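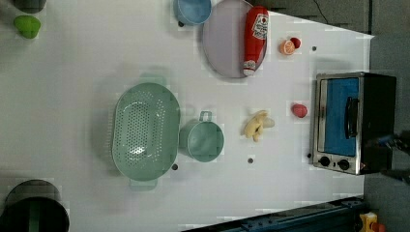

3.2 Material und Raum

Die Erhebung fand im Spielraum der Einrichtung Ukora statt. Der Tisch wurde vor jeder Sitzung neu bestückt; eine feste Anordnung war nicht vorgegeben. Zum Bestand gehören 282 Einzelteile, die in 19 Gruppen erfasst sind.

Abbildung 1: Spielküchenmaterial auf weißer Tischplatte, darunter Miniaturofen, Sieb und Messbecher in Mintgrün, Teller mit Ketchupflasche sowie Obst.

Für die Auswertung wurde zwischen Gefäßen, Geräten und Nahrungsmitteln unterschieden. Mehrdeutige Stücke — etwa kleine rote Früchte, die sowohl als Tomate wie auch als Pfirsich gelesen werden können — wurden der Gruppe zugeordnet, die das Kind selbst benannte. Blieb eine Benennung aus, galt die Zuordnung nach dem Cumik-Schlüssel.

Jede Sitzung schloss mit einer Aufräumphase von 9 Minuten. Vorgaben zum Stapeln oder Ineinanderstellen der Gefäße wurden nicht gemacht. Protokolliert wurde, welche Teile gemeinsam abgelegt wurden und in welcher Reihenfolge dies geschah. Sitzungen mit weniger als fünf abgelegten Teilen gingen nicht in die Auswertung ein.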